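# Wrist cam view drifts / arm misses the pen cup after I re-tighten the mount

posted by **gridlock_bench**, 29 June 2023

Small table-top arm, Backlund two finger gripper, wrist camera on a Prulteck clamp bracket. Job is simple – pick things off a desk mockup, book and pen cup mostly. Was fine until April. Then picks started landing off to one side, so I tightened the bracket, recalibrated, good again. Couple weeks later off again. Tightened again. Now it won't hold a calibration through one day.

Things I tried:

- new thread lock on both bracket screws
- re-ran hand-eye calibration, 15 poses, error looks ok right after
- swapped the USB cable for the camera
- checked the home position against the marks on the base, no change

Book picks are mostly ok becuase the book is big. The pen cup is where it hurts, fingers come down on the rim. View from the wrist cam is below, arm stopped over the work area.

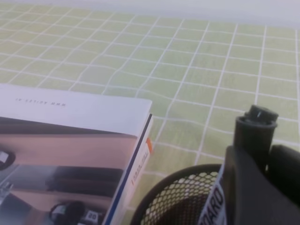

*Wrist camera, book left, mesh pen cup lower right.*

Is it the bracket? Or am I calibrating wrong? Don't want to buy a new mount if it's something dumb.

---

**tikico_refugee**

Had the same thing on a Tikico arm. Clamp bracket, yes, but the clamp wasn't the problem – cable was. Camera cable pulls on the bracket every time the wrist turns past a certain point. You can tighten all day, it'll walk.

What I'd do, in this order:

1. Power off, arm supported. Grab the camera and wiggle. Any play at all, stop and fix that first.
2. Take the bracket off and look at the inside of the clamp. Shiny spots = it's been moving. Clean both faces with alcohol, let dry.
3. Paint pen line across bracket and wrist once it's back on. Next time it's off you look at the line, no guessing.
4. Leave a loop of cable at the wrist, tie it to the *arm side*, not to the camera. Turn the wrist by hand to both limits and watch that loop.
5. THEN calibrate.

Also 15 poses is fine if they're different enough. If you just slide around over the table with the camera pointing the same way you get a nice low error and a bad result. Tilt it. Rotate the wrist. Get some close and some far.

---

**mm_and_a_half**

Agree on cable. Two more.

The tablecloth. It's printed with a grid and the lines go wavy toward the far side in your shot. If you're using those lines as any kind of reference, dont. Cloth moves when you drag a book across it. Tape a stiff printed board to the table and calibrate off that, take it away after.

And mesh cups are a pain for depth. You see the table right through the holes, so the height can come back as table instead of cup. Could be your misses on the cup are partly that and not the mount at all. Quick test – put a solid mug in the same spot, run the same pick. Mug good and cup bad, it isn't your bracket. I wrapped paper around mine and moved on.

I log screw checks by cycle count, every 1,000 picks. Takes a minute.

---

**ukell_owner**

just buy the Ukell mount, has a locating pin. mine has been on there 70 days no problems. didnt recalibrate once

---

**gridlock_bench**

ok so. Shiny spots inside the clamp, both sides. Cable was zip tied straight to the camera body, my own work. Moved the tie to the arm, cleaned the faces, paint line on. Mug test is next, then new poses with more tilt. Will post back when it's had 1,000 picks on it.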